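Teaching a glass bottle task by hand or by leader arm - which gives better demonstrations?

Started by laimute_h
Board: Manipulation and Teaching

laimute_h
Hello all. I am quite new here, so please excuse me if this was discussed before. English is my third language, please ask if something is unclear.

I am teaching our arm to take a small clear glass bottle out of a white plastic basin and put it on the counter next to it. I have now 30 demonstrations, all made with the leader arm (the Mugo one, second version). The policy reaches over the rim quite nicely, but then it closes the fingers too early or too far to the left. It happened in 16 tries out of 30 yesterday evening.

My colleague Vasanthi Marar says I should throw them all away and guide the arm by hand, with the joints in free mode. I am not so sure. When I hold the arm, my own hand comes into the wrist view, and when the policy runs there is no hand. What do you do for small transparent objects?

bredix_tom
Your colleague is half right. Hand guiding gives you the feeling of contact, and you notice at once when a finger touches the glass. With a leader arm without force feedback you only guess. I taught all our bottle tasks by hand on a Bredix and would not go back.

For the hand in the picture: hold the arm above the wrist, on the upper link. It is heavier to move but the view stays clean.

pelle16
I disagree with Tom. If you push on the upper link you are fighting the friction in every joint, and the recorded path is shaky. Then you smooth it, and after smoothing the fingers are not where you put them. For a plate or a box this is fine. For a narrow bottle it is not.

Laimutė, can you show how it looks near the bottle?

laimute_h
Thank you both. I tried Tom's way this morning, only 10 demonstrations. It is true that I feel the contact better, but my arm was tired after the sixth and I think one can see this in the data. The last ones are slower and I stop over the rim before going down.

I put a still from the wrist camera, so you know what the policy has to work with. 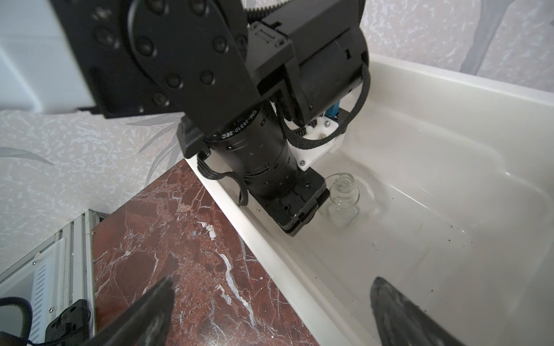
The difficult part for me is the height. I come in over the rim with the wrist turned, and on the leader arm my hand must be in a strange position to get this angle. So I make it a little different every time. Maybe the policy learns my uncomfortable wrist and nothing about the bottle!

pelle16
That is a white floor under clear glass, so I would not blame your teaching first. The bottle has almost no contrast. In your place I would start with the view: put something matt and dark under it for one batch and compare. If the early closing disappears, the demonstrations were good enough.

bredix_tom
And then she has a policy which works only on a dark floor. I never liked this advice. The real basin is white, so teach on the white one.

pelle16
It is a test, Tom, nobody asks her to keep it.

stonari_fan
Coming in from the side. Which rate do you record at, and do you cut the pauses? I had the same early closing on a Stonari gripper, and the reason was that I always waited a moment before I closed. From the pictures alone the policy could not know if it was at the start or the end of the wait. I cut all pauses longer than half a second and it became much better. My set was 659 demonstrations, so I wrote a script for it, but 30 you can do by eye.

laimute_h
Oh, this may be it. I do wait before closing, I think everyone does when it is glass. I will look at the finger command in each file. The rate is 30 per second.

To Tom: I understand your point about the real basin, but pelle16 is right that it is cheap to try. I have a grey rubber mat somewhere.

Vasanthi has read the thread over my shoulder and asks me to write that she did not say "all", she said "most".

bunow_user
Has somebody tried to mix both? We do the long movement with the Bunow remote stick and then guide only the last part by hand. You have to mark the change in the file, or the speed jumps. It is more work per demonstration, but nobody gets a tired arm.

bredix_tom
Mixing is all right if the same person does both. With two people you get two habits.

laimute_h
Update, evening. I cut the pauses in the 30 old files and trained again, same white basin, no mat yet. It closed too early in 10 tries out of 30. So it is better, but still not good. Tomorrow I try the mat, and after this the mixed way from bunow_user, if Vasanthi lends me her stick.

stonari_fan
Good start. Check also the pause after the lift, I forgot that one the first time.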